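How to choose a bulb for a work table (and what to ignore on the box)

Most lighting advice is written by people selling lamps. I have bought plenty of lamps on the strength of it, and I now trust the numbers on the side of the box more than the promises on the front.

Start with the colour temperature, given in kelvin. Low numbers look yellow, high numbers look blue. "Daylight" on the front means very little. I have two daylight bulbs, a Verano and a Kudine, and side by side they don't look like the same kind of light at all.

Next, find the CRI, which tells you how well colours show up. Look for 90 or more if you paint, sew or sort small parts. If the box doesn't give it, put the box back.

Coloured light is where I get most doubtful. Bulbs that change colour are sold as good for "focus" or "mood", and my friend Leif Halvorsen swears by his purple setting. Fine for a party. Try matching thread under it.

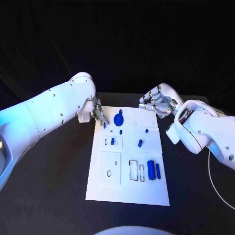
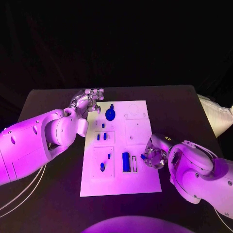
A white board with blue parts on a dark table. The second is under magenta-violet light.

Now test what you have before spending anything. You need a sheet of plain white paper, a few coloured pencils and 30 minutes after dark.

1. Turn off every other light in the room and draw the curtains.
2. Lay the paper where you normally work. Does it look white, or cream, or faintly green? Your eyes adjust, so decide quickly.
3. Put the pencils in order from light to dark. Check the order by a window next morning.
4. Hold your hand where it would be if you were working. If its shadow covers the job, move the lamp to the other side.

Step 4 fixes more than any new bulb I've bought. Mine now sits 35 cm above the table on the left, as I'm right-handed.

As for lifetime claims, I don't believe them. My Pludetti was meant to last for years and began to flicker after nearly 3 months — the shop did swap it. Write the date on the base in pencil and keep the receipt.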